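Rubrique : Labo & bricolage

Jeudi, j'ai enfin pris le temps de comparer les deux jeux de doigts qu'on hésite à garder sur le banc bimanuel — les Jarura, longs et pointus, et les Olance, plus larges, avec leur patin souple. Même contrôleur Sotelo pour tout le monde, 50 prises par jeu, et moi avec mon café et mon tableau !

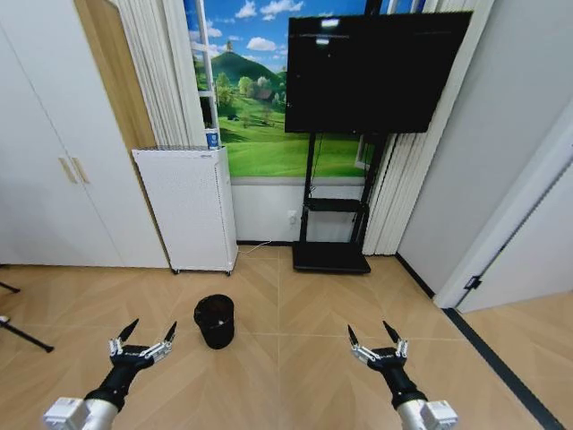

Les deux pinces ouvertes, doigts noirs en pointe.

Côté Jarura, j'ai adoré la finesse : une carte posée à plat, ça se ramasse presque sans réfléchir. Par contre, sur les objets ronds (la balle en mousse, quelle plaie), j'ai noté 23 ratés. Les Olance s'en sortent bien mieux là-dessus, mais pour la carte, oubliez. 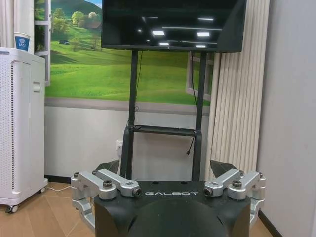
Reste la question du réglage de l'effort, que je trouve encore trop brusque à la fermeture — je reprends ça en mai, avec les cales Vetwood si elles arrivent. Si vous avez des objets pénibles à me prêter pour la suite, je prends tout !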